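Category: Writing Help > Drafting & Word Counts

How do I catch up on a 30-day novel draft?
Print this | E-mail this

Posted by Kodikara
I signed up for a month-long challenge in April and I'm nearly 80 pages behind my outline. Yesterday I wrote 143 words.

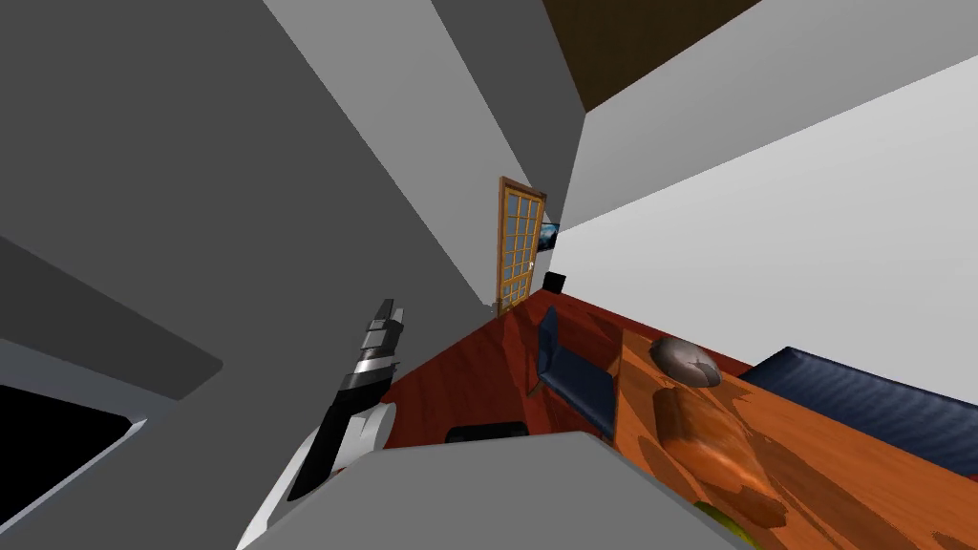
I keep going back to fix chapter one. Should I start over with a shorter story or push on?

Posted by Ashraful Bandara
Push on. Leave chapter one alone until the month is over. If you change a character's name or job, put a note in brackets and keep writing as if it had always been that way. I skip any chapter I'm stuck on and write a later one. 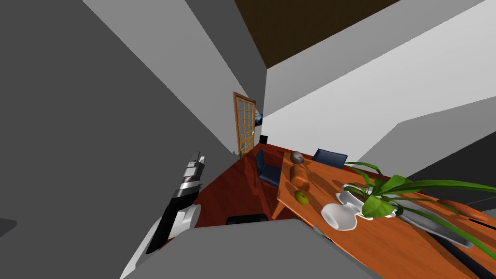

Dining room, gray wall at left

Set a small daily floor too. Mine was 285 words, and most days I went past it.

Posted by Grarberg
depends on the story. mine was set in 2033 and I quit halfway, no regrets
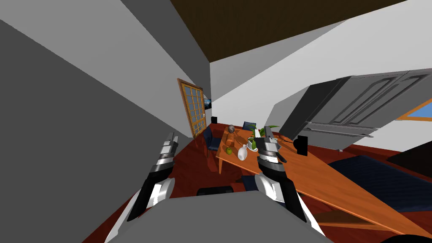
Dining table and wood floor

try writing before breakfast

Contact us | Back to top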